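Minutes, Ukitum Residents' Association
Tuesday, February 15, 2022

Present: Omar Qaisi (chair), Mererid Kemeys, Fares Khasawneh, Nilton Quintero. Absent with notice: Samira Fakhoury.

1. Bicycle room. Mr. Quintero informed that 85 bicycles are registered and many have no owner anymore.
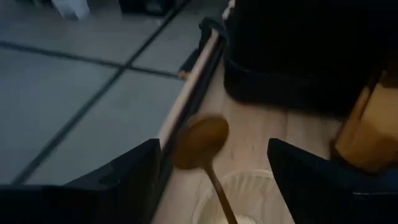 Tags will be put on all of them. Those not claimed after 3 months will be given to Ditavia.

2. Stair lights. The offer from Peeters is 3,000 euros. Ms. Kemeys asked for a second offer before we vote.
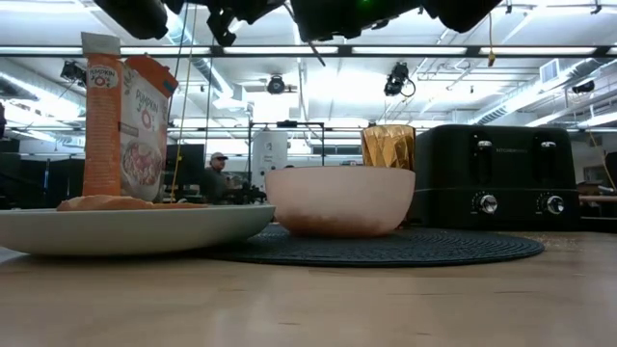 Mr. Khasawneh will write to Oden for this.

3. Other matters. The key for the garden gate is still missing. Next meeting: to be fixed by e-mail.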